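Speaker notes: Time sync and the gripper-to-policy pipeline
Plarden meetup, Friday slot, talk plus questions

Slide 1. Title
Introduce myself, say I work on the data tooling at Hukel. The talk is on software. I will not cover the mechanical design of the hand-held gripper, and anyone who wants that should find me at the break.

Slide 2. What we are building
The project is called Cordeiro. People handle cloth with a hand-held gripper, and the camera on the gripper records what it sees. We turn those recordings into training data for a policy that runs on an arm. Three pieces of software sit between the recording and the policy: pose tracking, jaw width estimation, and the episode cutter. Most of our bugs lived in the gaps between them.

Slide 3. Why cloth
With a rigid part you can estimate one pose and plan to it. Cloth has no single pose. The policy has to act from images, so any error in the link between image and action goes straight into what it learns.

Dark cloth is the worst case for our perception code. When the jaws hold up a matte black piece, it can cover most of the view. There are few features on it to track, only faint folds. The tracker has to get what it can from the background, and the background may be a patterned blanket that also moves when someone pulls on it. 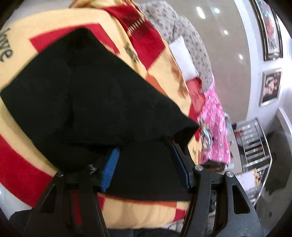
Our first tracker treated everything in view as static. It locked onto printed shapes on the bedding because they had strong corners. When the bedding slid, the tracker reported that the gripper had moved. The fix was to give more weight to the inertial data and to drop visual features that disagree with it. Mention that we tried a learned mask for cloth first and it was too slow on our machines.

Slide 4. Jaw width
Width comes from the image too. We find the blue pads at the tips of the jaws and measure the gap. This works until fabric hides part of a pad. The old code returned the last good value and said nothing. Now it returns a value and a confidence, and the cutter rejects a segment if confidence stays low. Pause here, people usually ask about encoders. Answer: we may add one, but the recordings we already have need to stay usable.

Slide 5. Clock offset
Camera and inertial unit run on separate clocks. Show the plot. We had 2 ms in the spec and never checked it on long sessions. Drift was fine at the start and bad by the end. We now estimate the offset per episode.

Slide 6. Replay tool
Gadoscombe is our replay viewer. It shows video, pose and width on one timeline. Demo: open an episode, scrub to the grasp, turn on the confidence track. If the demo machine is slow, skip to the backup clip.

We reviewed 700 episodes in it before retraining. Say that the review was dull and worth doing.

Slide 7. Open problems
Layered fabric, where the jaws may pick up one layer or two. Regrasping in the air. Lens glare from shiny floors.

Questions. Leave the replay tool running on screen.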